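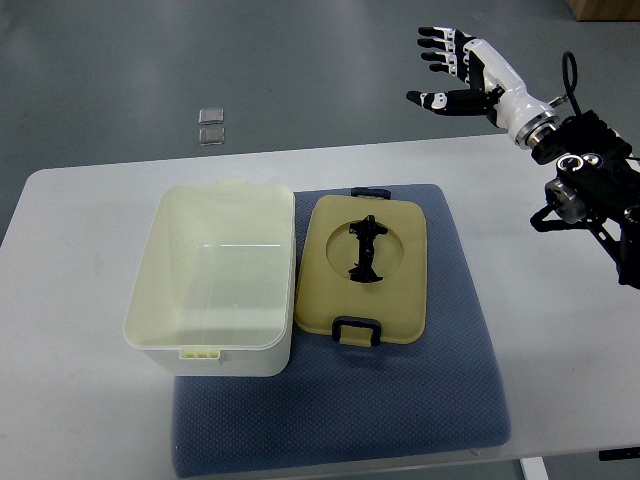
Skirnell wrote:
No, I still think you're wrong about pressing seams open, and I will say so in every thread until they ban me. Open seams on a small quilt are weaker. Press to the dark side and the seams nest, the points meet, and you can quilt in the ditch without hitting bare thread.

Ernitz wrote:
Ha! I knew that would bring you out. My point was only about the star blocks. Eight seams coming together in the center of a star make a lump the size of a pea if you press them all to one side. I pressed the last batch open and they lie so beautifully flat I went and showed my neighbor, who was very polite about it.

Skirnell wrote:
Spin the seams! Pick out the two or three stitches in the seam allowance at the center, and everything swirls around in one direction. No lump, and the nesting stays.

quiltingjay wrote:
Can somebody explain spinning to me like I've been sewing for six weeks? I have been sewing for five.

Ernitz wrote:
Welcome, jay! Take a plain four patch to start with. When you've sewn the last seam, hold the block wrong side up and you'll see the little vertical stitches that run past the crossing seam into the allowance. Take those out on both sides, down to the crossing and no further. Then lay it down and push the seam allowances around with your finger, clockwise or the other way, whichever they want to go. A tiny four patch pops open in the middle. It's the cutest thing in all of quilting and I'll fight anyone on that.

quiltingjay wrote:
I JUST DID IT. There's a tiny four patch in there! I've been making the big ones for five weeks and there were little ones hiding in them the whole time.

Shi wrote:
Love this. While we're at it, can we talk about the iron? I think half the trouble people have with points comes from ironing when they should be pressing. Up, down, lift, move. If you slide the iron along a bias edge you've got a parallelogram, and no amount of pinning will get you back to a square.

And I'm going to be unpopular here - no steam until the block is finished. Dry iron for every seam along the way.

Civeo wrote:
Unpopular with me, anyway. I steam everything, every seam, and have for years. Cotton behaves so much better when it's a little damp. I set the seam closed first, then open it, then a puff of steam, then leave it alone until it's cool. The leaving alone is what does it. People grab the block while it's hot and stretch it right there in their hands.

Shi wrote:
OK, the cooling part I agree with completely. I put a flat block of wood on mine for a minute and it makes such a crisp seam. But I lost an entire row of flying geese to steam last October and I'm not over it.

Skirnell wrote:
Were the geese starched?

Shi wrote:
They were not starched.

Skirnell wrote:
Well!

Jinlong Tang wrote:
Starch first, cut second. I starch the yardage heavily, let it dry, press it, and only then does the rotary cutter come out. With the fabric that stiff it makes no difference to me if I steam or not. I'm on a king size at the moment with 405 blocks in it, and 366 of them are done and trimmed. Exactly 6 needed to be remade, and those were all from one evening when I was listening to a ball game.

I do press open on this one, sorry Skirnell. It will be quilted all over on a longarm, and the machine glides across flat seams.

quiltingjay wrote:
405!! My whole quilt has 20.

Jinlong Tang wrote:
Mine had 12 the first time. Keep going!

Civeo wrote:
Jinlong, what stitch length do you use if you press open? That's where I've had trouble. At my normal length the seams grin at me from the front when I pull on them.

Jinlong Tang wrote:
2.0, and a 50 weight thread. I go down to 1.8 for anything small. It's awful to unpick, I'll give you that.

Skirnell wrote:
I rest my case.

Ernitz wrote:
You'll never rest your case, and we'd miss it if you did. I've now got nearly 185 half square triangles to press before Wednesday night's sew-in and I've decided to do half of them open and half to the dark side, mixed up, and make you all guess from the front.

Skirnell wrote:
I'll know.

Shi wrote:
You will not know, and I want to be there when you don't.

quiltingjay wrote:
Dumb question before you all go: when the pattern says press toward the dark side and both fabrics are dark, which way?

Civeo wrote:
Good question, jay. Whichever way makes it nest with its neighbor. Lay the row out first and put a pin in each seam pointing the way you want it to go.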